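Winter clothing collection: what we need and where to bring it

Bikcombe Community Newsletter, November 2018

The winter clothing collection is open again at the Jirnix building on Mill Lane, in the same ground floor room as last year. Last winter we gave out 927 items, and 557 of those were children's. Adult sizes went much more slowly at first and then ran out in the week before the schools broke up, so this time we would like to start with a fuller rail of men's and women's things.

What we are short of: adult coats in large and extra large, men's jumpers, waterproof gloves, school shoes from size 3 upwards, and thick socks (new only, please). We can take scarves and hats in any size. We have plenty of baby clothes up to 12 months and can't store any more of those until the spring.

Please wash everything before you bring it. Zips should run and buttons should be on. A small bobble or a bit of wear at the cuff doesn't matter, but we can't pass on anything with holes or a broken fastening. Danica Hrnčiar has offered to mend a few good coats if the only fault is a torn lining - pin a note to the coat so it goes in her pile.

Bags can be left between 10 and 4 on any day the building is open. Don't leave them on the step after hours. Two lots were rained on last year and had to be thrown away. If you can't get to Mill Lane, the Nic Aodha dry cleaner's on the High Street is taking bags behind the counter until the middle of December.

It helps a great deal if bags are sorted before they reach us. Put adult and children's clothes in separate bags and write the sizes on a piece of paper taped to the outside. Fold knitwear flat, as it loses its shape on a hanger.

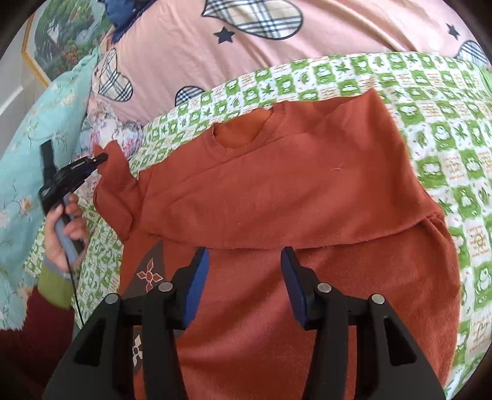

Can I ask for something for my own family?
Anyone living in the parish can, and you don't need a letter or proof of income. Come to the side door during opening hours, or ring the office and we will put a bag together for you to collect.

Money is useful too. The Utell fund has given us 500 pounds towards new socks and underwear, and over 60 has come in from the tin at the post office. Cheques should be made out to Bikcombe Winter Collection and handed in at the office.

The last day for giving in clothes is the same as the last day of the school term. Anything left over goes to the hostel in town.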